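Razia Bukhari at the Girkbridge premiere

moussa_fan
Anyone else see what Razia Bukhari wore to the Girkbridge premiere in February? Dark green suit, flat shoes, and she's cut her hair to the jaw. I like the colour on her.

jolgate8
Saw it. The suit was fine, but the hair makes her look like she's reading the news. Long suited her better.

tess_2039
Disagree. She had the same long waves for years and you stopped noticing them. Doesn't the Moussa site have the suit at almost $600 for the jacket alone?

moussa_fan
Yes, pants extra. I'm waiting for the sales.

I did my own hair at home last night with a grey-brown rinse, a bit like hers.
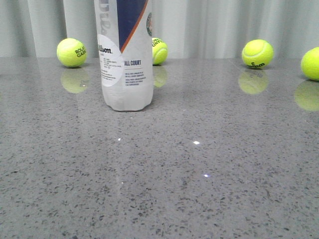
Speckled counter, curtain behind

jolgate8
Nice counter. My vote on the hair hasn't changed.

harbour3374
Tamer Aoun was the better dressed of the two. Plain navy, no tie. He wore the same jacket to the Destunwood dinner.

tess_2039
It was a different jacket. The Destunwood one had wider lapels and was closer to black.

harbour3374
Could be. I only saw it on my phone.

moussa_fan
Does anyone know who cuts her hair now?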